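March 2026
By Touran Shirazi

Teaching a robot to turn a page is like teaching a cat to file taxes. You hold a pair of handles, the arms copy you, and everyone in the room goes quiet.

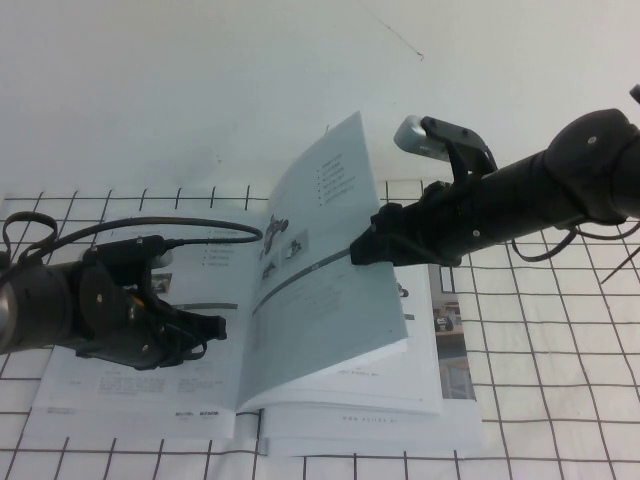 My first lesson at Floren took 12 attempts. Paper forgives a thumb. It has no patience for a gripper steered by a magazine writer.

Each decent run is saved, and the model gets the lot. The goal for the week was 63.

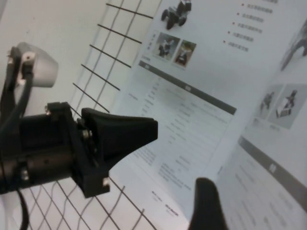
Slower, came the advice from Skivcombe, by phone, and stop apologizing to the arm. It can't learn manners, and the pauses go into the recording.

I went slower. By run 31 I had quit saying sorry and started saying other things.

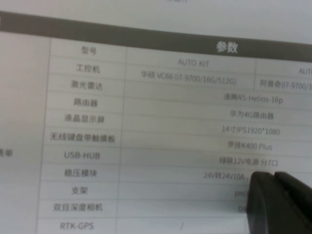 GRASTPORT, November. I had come here to watch the handles being built, and was told I'd pick it up in 5 minutes. I wrote that down and underlined it.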